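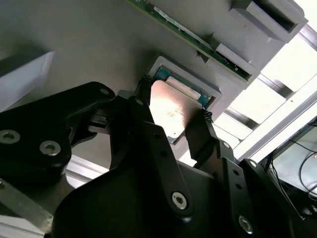

Ceremony Room Safety Checklist, Davstead Hall
Filled in before the December weddings. Checked by Živko Spahić, together with Grethe Norðdahl for the hall.

Marks used: OK, OK with comment, To fix, Not checked.

1. Doors and ways out

1.1 Main door opens fully and stays open on the hook. OK.

1.2 Side door to the garden opens from inside without a key. OK with comment. The door is stiff and I must push with the shoulder. An older guest may not manage it. Grethe will ask for the hinge to be oiled, and I will try it again on the morning of the first ceremony.

1.3 Exit signs are lit. OK.

1.4 Nothing stored in the corridor behind the altar table. To fix. Folded tables were leaning on the wall there, and also the stand for the welcome sign. I was told that they are moved "always before the guests come," but I would like to see it written in the plan of the day.

2. Seating

2.1 Number of chairs is not more than allowed for the room. OK. The limit for a seated ceremony is 50, and this includes the couple, the minister and the musicians. Please tell this to the families early. With the last couple we had a long telephone call about cousins.

2.2 Center aisle is wide enough for a wheelchair. OK with comment. It is wide enough when the chairs are straight. When the bows are tied on the aisle side, the chairs get pulled out of line, so check the aisle again after the decorating.

2.3 Chairs are stable. To fix. One chair in the last row on the window side has a loose back leg. I put tape over the seat so it will not be used.

2.4 Place reserved for wheelchair users, with a companion beside. OK. It is at the front on the left and also at the back. Ask the guest which one they prefer, do not choose for them.

3. Candles and open fire

3.1 Unity candle stands on a tray which does not burn. OK.

3.2 Distance from candles to flowers, veil and curtains. To fix. The flower arch is too near the candle table. Mirjana Babić, who makes the flowers, agreed to move the arch back toward the wall. The curtain must be tied on both sides.

3.3 Aisle candles are in closed glass. Not checked. The glasses were not delivered yet. If they do not come, we use the battery candles from Plonwood and no real ones on the floor. I will not make an exception here, also not for photographs.

3.4 Fire extinguisher is in its place and the service label is valid. OK. It hangs behind the coat rack. Please do not hang coats over it.

3.5 One named person puts out all candles after the ceremony. OK. Sadia Mirani for the afternoon ceremony. For the evening one the name is still missing.

4. Floor and steps

4.1 Aisle runner is flat and fixed. OK with comment. The tape holds well on the wood but poorly on the stone part near the door. Use the wider tape there.

4.2 Edge of the platform is marked. To fix. The white strip is worn away in the middle, exactly where the bride turns around. A long dress hides the step completely. New strip is needed before the rehearsal.

4.3 Mats at the entrance for wet shoes. OK.

5. Electricity and sound

5.1 Cables are covered or taped. OK with comment. The musician's cable crosses the side passage. Troels Vigfúsdóttir will bring a rubber cover for it.

5.2 Microphone tested. OK. The Tallico speaker makes a noise if it is put too close to the microphone. This is unpleasant but not dangerous.

5.3 Heaters stand free. OK. No coats, no bags, no programs on top of them.

6. First aid and contacts

6.1 First aid box is full. To fix. There are no large bandages and the scissors are gone.

6.2 Emergency telephone list is by the door. OK with comment. The list has an old number for the hall. The correct extension is 2575.

6.3 Water for guests. OK. Put it also near the minister, please. Long vows in a warm room are hard for people who stand and did not eat since morning.

General comments

The room is good for ceremonies and I am glad to work in it. Items 1.4, 3.2 and 4.2 must be finished before the rehearsal, the others before the guests arrive. I will come at 9:30 to look at everything again with Grethe. If the arch is not moved by then, the unity candle stays unlit and we do the sand ceremony, which the couple has already accepted.

Copy to: hall office, Mirjana Babić, Sadia Mirani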